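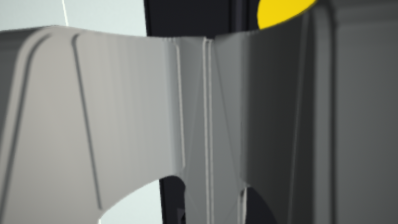
One visitor at the last open day remarked that the close view of the fingers was the part she remembered, but that she had to wait a long time before it came on the screen. We have changed the order of the steps in this section because of that remark.

6. Showing the rack task to visitors

This section is for the person who presents the Ostora cell on an open day. The demonstration runs in simulation. You need the presenter computer, one large screen and the Stoderier scene package. The real arm stays switched off during the visit.

6.1 Before the doors open

1. Start the presenter computer and log in with the demo account.
2. Open Foltier and choose Scene, then Load. Select the rack scene in folder 492.
3. Wait until the status line says Ready. On a slow computer this can take a few minutes, and the window may look frozen during this time.
4. Set the screen scaling to 100 percent.
5. Open the overview and the close view of the gripper. Leave the close view on the large screen -- visitors should find it there when they come in.

Note: If the close view is completely gray, the view is probably too near the gripper. Press Reset View one time. Do not press it again before the picture has changed.

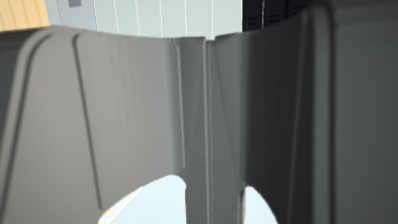
Issued by: Ostora Visitor Guide Desk. Last revision: December.

6.2 Running the demonstration

1. Greet the group and say that they will see a simulated arm working at an equipment rack. Please say the word "simulated" early. In the past some guests looked for the arm behind the screen.
2. Keep the close view for the first minute. Point to the two fingers and the line between them.
3. Change to the overview and press Run.
4. When the arm comes near the rack, press Pause and change to the rack view. Here you can explain the task: the operator gives a target module, and the arm must reach for this module and leave its neighbors alone.
5. Show the colored dots on the modules, then press Run again.
6. At the end, press Stop and wait for the tone.

Caution: Do not change the target module while the arm is moving. The program will accept the new target, but the path is still the old one, and the arm can pass through the rack. It looks bad in front of guests.

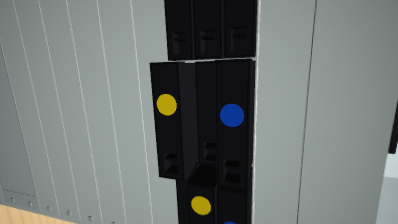

Figure 6-3. Rack view. Yellow and blue markers on the modules; one module stands forward.

6.3 Groups and timing

One full demonstration takes 15 minutes with questions. The room in the Imai building admits up to 80 people, but a group of this size can not see the small details, so divide it if your timetable allows this. Start the last group before 4 p.m.

If you must make it shorter, leave out step 2 of 6.2. Do not leave out the pause in step 4.

Note: School groups often ask to drive the arm by themselves. Use the guest panel for this, with the speed slider locked. The lock is under Settings, Guest -- it goes back to unlocked after each restart, so please check it again after lunch.
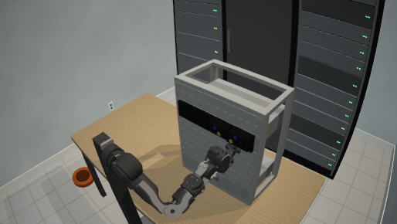
Can I run the demonstration without the internet?

The scene and the program are both stored on the presenter computer, so a connection is needed only for updates. Install these the evening before.

6.4 After the last group

1. Press Stop and close the scene. When the program asks if you want to save, choose Discard.
2. Write any error message in the demo log with the time of day.
3. Log out, then switch off the large screen at the wall.

For moving the real arm back into service, continue with section 7.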